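Why does a wooden table have stripes?

Run your hand over a wooden table and you may feel nothing but a smooth top. Look closely, though, and you will find lines, loops and arches all over it. This pattern is called the grain, and it tells you how the tree grew.

A tree gets fatter every year. Just under the bark it adds a new layer of wood. Wood made in spring is usually paler, because it grows fast. Wood made later in the summer is darker and harder. One pale band and one dark band together make a growth ring. If you count 24 rings on a stump, the tree was 24 years old when it was cut. A very old tree might have 306.

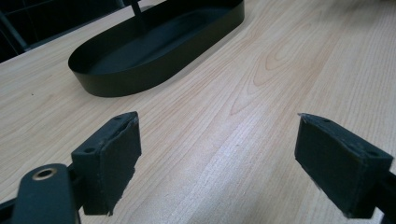
The pattern on a board depends on how the trunk was sawn. At a sawmill, the log is cut along its length. A cut that goes straight through the middle of the trunk gives long, fairly straight lines. A cut nearer the outside slices through the rings at a slant, and then you get arches, one inside another. Woodworkers call these cathedral arches – they look a bit like tall church windows. A single tabletop can have both kinds of pattern.

Colour changes too. Pine is pale yellow when it is new and turns more orange over the years. Walnut is dark brown. Oil or varnish can make any wood look warmer.

Try it yourself

You will need a sheet of thin paper and a wax crayon. Find a piece of rough, unpainted wood. Lay the paper on top and rub gently with the side of the crayon. The hard parts of the grain will show up as darker lines. Write the name of the wood on the back if you know it.

Words to know

Grain – the pattern of lines in wood.
Growth ring – the wood a tree adds in one year.
Sawmill – a place where logs are cut into boards.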